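March 3, 2019

Regulatory notebook, Zercombe workshop. Continuing from the last entry on the Nillstead appeal.

Read the tribunal's decision through twice. It runs to 52 pages and the part that matters to us starts at paragraph 34. The tribunal sets aside the penalty against Ticona on the ground that the same office drew up the charge, heard the evidence and fixed the sum. It does not say the charge was wrong. The labelling on the units may still have been out of order, and the regulator is free to start again in front of a separate panel if it does so inside the time limit.

Points to keep:

The old procedure is gone for any case where the hearing had not finished. Cases already closed stay closed unless someone appeals, and the window for that is 18 weeks from the date on the notice.

Our own notice (the one on missing test records) was never heard. I read that as putting us in the first group. Flurier's advice note reads it the same way, though they hedge on whether a written reply counts as the start of a hearing. We sent a written reply last June. I would like a firmer answer before we rely on it.

Paragraph 41 is a nuisance. It says a firm that agreed to the old procedure in writing may have given up the right to complain about it. Went through the correspondence and found our acknowledgement letter. It says we "note" the procedure. It does not say we agree to it. Copied the letter twice, one in the blue folder and one with the advice note.

There is a dissent, nine pages, and it is better argued than I expected. Main point is that small firms do better with a quick in-house hearing than with a full panel that takes two years and needs a barrister. I have some sympathy. Our last in-house hearing took one morning and cost us train fares. A panel hearing would cost more than the penalty itself. Still, I would not want the person who wrote the charge sheet deciding whether it was any good, and the majority is right that the statute never plainly allowed it.

Not settled: whether inspections carried out under the old scheme can be used as evidence under the new one. The decision leaves this open on purpose. Flurier think yes. I think probably yes too, and so we should plan on the inspector's report being in.

Tried a rough timeline on the whiteboard. If the regulator restarts our case at the earliest point it can, we would have 24 days to file a defence. Not long – the test records alone will take a week to put in order, and the early ones are still on paper.
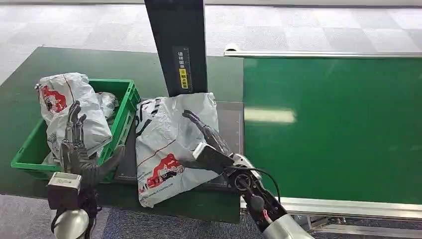
Record keeping is where we are weakest, and the inspector's report says so in its second section. The rule asks for each item coming in to be logged on arrival with the sender, the date and the condition of the packing. We log the sender and the date. Condition has been left blank more often than not. I want a line for it on the sheet and I want it filled in with plain words, so a white plastic parcel bag lying crumpled in the green crate goes down as "plastic bag, crumpled" and the entry is done. The form in the guidance has tick boxes for this but they only cover cartons, and a bag doesn't fit any of them.

Same section asks who may sign the log. The guidance says a "responsible person" and never defines it. The Nillstead decision touches on the phrase at paragraph 47 but only to say it is unclear. For now, whoever opens the item signs, and a second person initials at the end of the day.

To do:

Ask Flurier in writing about the June reply and whether it starts a hearing.

Check the date on our notice against the postmark. The envelope should be stapled behind it.

Reprint the log sheet with the extra line.

Scan the paper test records, oldest first.

Ticona may ask for costs. If they do there will be a second, shorter decision, worth reading for what it says about the regulator's conduct. Leave a page free after this one.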